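**Slide 9 — the Saturday visit (2 min)**

Slow down here, people are tired by now. Start with a thank-you to Nawal Ragab, who walked all of us around Jarnatach on a Saturday and let everyone have a turn with the hand-held gripper, even the ones who said they'd only come for the coffee!

Tell the story of my own first try. I came in far too fast, the way you'd grab something off a kitchen counter, and Nawal very kindly had me start over — slower, fingers wide, lined up on both sides before closing at all.

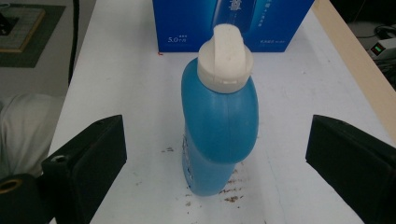 *The gripper's-eye view: blue bottle, fingers open on either side.*

Let them look for a moment. Point to the gap between the fingers and the bottle, then ask who in the room would close now and who would move in a little first. (There's usually a nice argument, let it run.)

Then the number: 683 recorded tries by the end of the visit, 236 of them from first-timers. Nouhaila Chraibi has the sign-up sheet for May, so send folks her way. Next slide is Trilleo.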